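Skip to main content
Wornholm Neighbors Help Board
Home > Kitchen & Household > Measuring and storing

Getting rid of the mystery cups in my baking drawer?

Posted by pennyloaf44
857 views

Hi all, long time reader, second time poster (the first was about my oven door, which is fine now, thank you everyone who wrote in).

I have a drawer full of loose measuring cups and spoons and I've finally lost patience with it. Over the years I've ended up with bits of maybe four different sets, all plastic, all different colors, and most of the markings have worn down to nothing. I can sort of make out a number on one or two if I tilt them toward the window. The rest are anybody's guess. Last weekend I made a batch of corn muffins with what I was sure was the half cup and they came out like little doorstops, so I'm pretty certain it was the third!

My sister says throw the lot out and buy a metal set. I hate throwing away something that still works, and I like that the colors are easy to grab when my hands are covered in flour. So I dragged everything out to the big table with a clear plastic box to put the keepers in, and then I got stuck, since I don't know how to tell which ones are worth keeping. 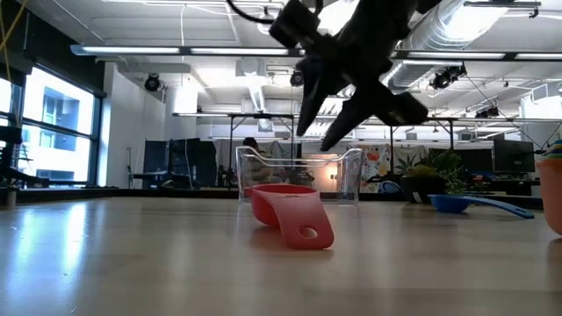
What I really want to know is two things. Is there a simple way to check what a cup holds if you can't read it anymore? And once I know, how do I mark it so it stays marked? I tried a permanent marker a couple of years back and it was gone after three or four washes. I also tried those little paper labels and they turned to mush.

Oh, and if anyone has a smart way of storing the spoons so they don't slide under everything else, I'm all ears. They always go straight to the bottom of the box.

Thanks!!

Maja Krawczyk
Posted May 6, 2021

Oh I feel this one, I did the very same job last September and I've been so much happier in the kitchen ever since.

Checking them is easy if you have a digital kitchen scale. Put the cup on the scale, zero it, then fill it with plain tap water right up to the rim and read the grams. Water weighs one gram per milliliter, near enough for muffins. A US cup should give you around 237, a half cup 118, a third 79 and a quarter 59. A tablespoon is about 15 and a teaspoon about 5, but a lot of kitchen scales are pretty hopeless with tiny amounts, so for the spoons I fill and tip ten times into a glass and divide by ten. Takes a minute and it's much more reliable.

If you get something weird, like 250, you've got a metric cup that wandered in from somewhere. I had two! Keep it if you use British or Australian recipes (or for scooping rice), just don't let it back in with the others.

For marking, I scratch the number into the handle with the tip of a small nail and then rub a bit of dark nail polish into the scratch and wipe off the extra. Keep it to the handle, you don't want polish anywhere near the food. Mine still read fine and they go through the dishwasher all the time. If the handle has a hole in it, you can skip all of this and tie on a metal key tag instead, but it does clank around.

And stand the box on its short end! Mine went from a jumble to a sort of bin, with the spoons upright at the front, handles up.

tomeck_garage
Posted 2 days later

Just buy new ones. A set costs less than a sack of flour and you won't have to weigh anything.

Hamel Street Baker
Posted 3 days later

I'm with Maja on the water test, it works great. One thing to add: look at the rims while you're at it. If a cup has warped in the dishwasher you can't level it off properly with a knife, and then it doesn't matter what the number says. Those can go in the dog food or the potting soil. I've got one in a bag of birdseed that must be older than my kids.

For the spoons I gave up on the drawer and put a row of small hooks inside the cabinet door. You do need a hole in the handle for that, so check yours first. I drilled a couple of mine with a small bit, going slowly so the plastic didn't crack, and sanded off the rough edge afterward.

What brand of muffin mix was it, or were they from scratch? If they were from scratch I'd check the date on your baking powder too.

3 replies
Log in to reply
More in Measuring and storing: Flour bins with lids that stay on | Do you wash a new sifter? | Best place for a kitchen scale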